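Comparativa de manos robóticas para reposición en estantería

Toledo, sábado, 11 de junio de 2022

La presente entrada recoge las conclusiones provisionales de la comparación entre las 2 opciones de mano evaluadas para el proyecto Kallanent: la pinza paralela Wesach y la mano multidedo Likasport. Ambas se montaron en el brazo derecho, con el mismo controlador y sin modificar la posición de la estantería.

Criterios de la prueba

El ejercicio consiste en tomar un bote cilíndrico de patatas fritas, trasladarlo hasta el extremo de la balda y depositarlo en posición vertical. Se fijaron 60 intentos por mano, con un presupuesto máximo de 2,200 euros en adaptadores y cableado.

La pinza paralela ofrece un cierre repetible y una calibración breve. Su limitación aparece cuando el bote se presenta inclinado - las mordazas apoyan en una sola línea y el cilindro gira sobre sí mismo. La mano multidedo reparte mejor el contacto. En el agarre del bote rojo, un dedo se curva por encima, junto a la tapa amarilla, mientras el pulgar presiona de través el costado.
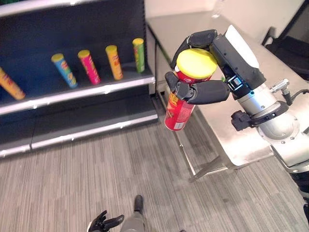 Observaciones sobre el agarre

El bote sujeto por su parte superior tiende a quedar ladeado, lo que obliga a corregir la orientación de la muñeca antes de soltarlo. Se ha incorporado al programa una pausa de 500 milisegundos previa a la apertura de los dedos. Queda pendiente ensayar una toma a media altura, más favorable para el apoyo de la base.

El paso del cable junto al antebrazo requiere también revisión: en los giros amplios de la muñeca conviene dejar mayor holgura.

Valoración provisional

Para envases cilíndricos se recomienda continuar con la mano Likasport y reservar la pinza Wesach para cajas. La siguiente serie, prevista para octubre, incluirá envases de menor diámetro y una segunda altura de balda.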